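Slow touring on an older bike, how do you plan your days?

Hello all, first proper post after a good year of reading everyone else's. I passed my test in my forties, bought a tired old middleweight twin from a chap two streets away, and I've spent most of my time since then riding it to work and back in the rain. It's a lovely thing, a bit rattly, and it has never once let me down apart from the business with the fuel tap, which was my own fault.

What I'd like to do this summer is a week away on it, just me and the bike, keeping off the motorways. I've got it in my head to start from Flendthorpe and wander north and west on the small roads, stopping when I like the look of somewhere. The trouble is I've never done more than 79 miles in a day and I've no feel for what is sensible. My brother-in-law reckons anything under 200 is a waste of petrol. My backside disagrees.

So, how far do you plan for each day when you aren't in a hurry? Do you book places to sleep before you leave or take your chances? And what about luggage, because the bike has no rack and I don't much fancy drilling holes in anything. I've seen soft throwover panniers made by Breltent that look all right but I don't know anyone who has used them. I'm also a bit worried about the chain. It was new in January but it does seem to want adjusting every time I look at it.

Sorry, that's a lot of things in one go. Any help welcome, and please be gentle!

Posted by slowtwin_sal, February 23, 2024

Replies

hedgerow_rider

Oh, you are going to love this. I did my first one at fifty-three on a bike with a seat like a kitchen worktop and I still think about it most days.

Mileage first. Ignore your brother-in-law. On small roads I plan for 120 and I'm very happy if I end up doing less. The longest day I ever did on lanes was 211 miles and I can remember almost nothing about it except a lorry full of sheep and wanting to lie down. You'll be stopping for tea, for petrol, for a look at a view, to put your waterproofs on, to take your waterproofs off again ten minutes later, and it all eats the day up. If you're used to 79 then try a 120 on a day off before you go, with the bags on, and see how you feel the next morning (the next morning is the bit that counts). Then make your first day of the trip the shortest one. Everyone does it the other way round because they're excited, and they spend the second day walking like a cowboy.

Sleeping. I book the first night and the last night and leave the middle open. In the school holidays I'd book the lot, mind you, especially anywhere near the sea. Ring up instead of doing it online if you can, because you can ask if there's somewhere off the road for the bike. I've been let into barns, a porch, and once the back of a chip shop.

Luggage. I've had Breltent throwovers for six summers. They are good bags with terrible straps. Swap the straps for something with a proper buckle, put an old tea towel under the middle part where it crosses the seat, and check they sit well clear of the exhaust when you're actually on the bike and the springs have sunk a bit. That last one cost me a jumper. No drilling needed. The inner liners aren't waterproof whatever the label tells you, so use bin bags, and take spare bin bags.

Now packing, and here I can go on a bit. I'm fussy about it. I sort everything by when I'm going to want it, and I do it on a table at home well before I go so I can take half of it out again.

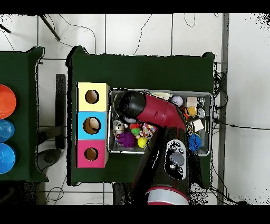
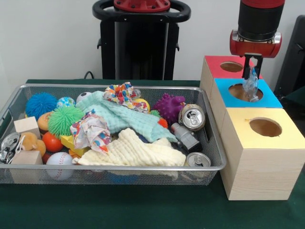

My order for packing the bags

1. Heavy things at the bottom and as far forward as they'll go. Tools, spare tube, the lock. Keep the two sides close in weight, and if you can't tell by lifting them, hang each one off the bathroom scales or a luggage hook.

2. Clothes next, rolled up. Two of everything and wash as you go. I take one pair of trousers that aren't bike trousers and I've never needed more.

3. Waterproofs on the very top, on the left side, always the left. You'll be standing on a verge in the wet and you don't want to be walking round into the traffic to find them.

4. Anything you want without getting off goes in the tank bag. Map, glasses, a bit of cash, boiled sweets. Leave the phone charger there too or you'll forget it at the first place you stay. I have left three behind.

5. Leave a space. You'll buy a cheese or something.

Have a brilliant time and please come back and write it up, there's not enough of that on here these days.

chainlube_and_crumbs

Agree with most of that but not the bit about leaving the middle nights open. I tried it once out past Cinis and ended up going to every pub in the valley at nine at night with my visor steamed up. Slept in a bus shelter. Book them all, you can always ring and cancel.

On your chain, a new one will stretch a little to start with and then it ought to settle. If yours was fitted in January and still wants doing every time you look, I'd be asking a few things. Were the sprockets changed with it? A new chain on hooked old sprockets won't last five minutes. Are you checking it in the same spot each time? Turn the wheel and find the tightest place and measure there. If there's a big difference between the tight spot and the slack one, it's on its way out or it's a cheap one. And are both adjusters set to the same mark? The marks on old twins are often wrong, so look along the chain from behind and see if it runs straight.

Also, how often do you oil it? I do mine every night on a trip when it's still warm from the ride, takes two minutes. Every 1000 miles is nowhere near enough if you're riding in the rain. I use the Rajput stuff in the squeezy bottle. It flings a bit on the back wheel but so do all of them, so put it on thin, inside run of the chain, and wipe the outside off with a rag.

Things to take for the bike: the spanner that fits your back wheel nut (mine is never in the toolkit that came with the bike, check yours), a spare split link, a plug, a length of wire, some tape, and the bulb for the headlamp. If you had trouble with the fuel tap then take a bit of spare pipe and two clips as well. I'd get new tyres on before you go if they've got the age my last bike's had. Look for the date on the side wall.

Check your oil in the mornings before you start it up. Old twins can drink a fair bit when they're loaded and doing hills all day, and you won't notice at home going back and forth to work.

pillion_no_more

I just go where the sun is. Never booked anything, never oiled a chain on holiday, been doing it 17 years. Take earplugs and a flask.

The road over the top out of Flendthorpe is nice but watch for gravel after the second cattle grid.

slowtwin_sal

Thank you so much, all of you! I've just been out to the garage with a torch and the sprockets do look a bit like shark fins, so I suspect that's my answer. Will get the lot done together. I'm going to try the 120 with full bags when the weather picks up a bit. Hedgerow, which buckles did you use for the straps, and did you have to sew them on or do they clip?

hedgerow_rider

Sewed them, but badly, with fishing line, and they've held. Any camping shop will have the buckles, get the wide ones. Take your old strap in with you so you can match the width.

Contact us | House rules | Copyright the forum and its members | Back to top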